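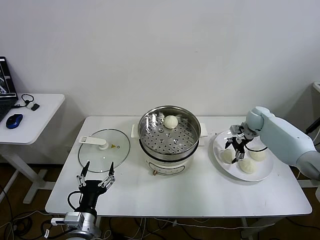

4.2 Visual estimates of faint variables

Figure 3. Steamer with its lid set down on the table.

We are less sure than Marti of the Letura light curves. He lists 34 nights of naked-eye and binocular estimates for the star and finds a period of 13 days, but one of the nights has no comparison star given and we have left it out. With the remaining 33 the period is still there, though weak - a shuffled set of the same magnitudes gives a peak nearly as high.

Lindgren's reply was that the Uvside observers are experienced. That may be so. Experience does not remove the effect of moonlight on a star close to the limit of the eye, and the Moon was up on many of the nights that carry the signal. We ran 2,000 trials with a constant star and the same moonlit nights, and periods close to the claimed one came up too often for comfort. Until the Weltach plates are measured, we treat the star as constant.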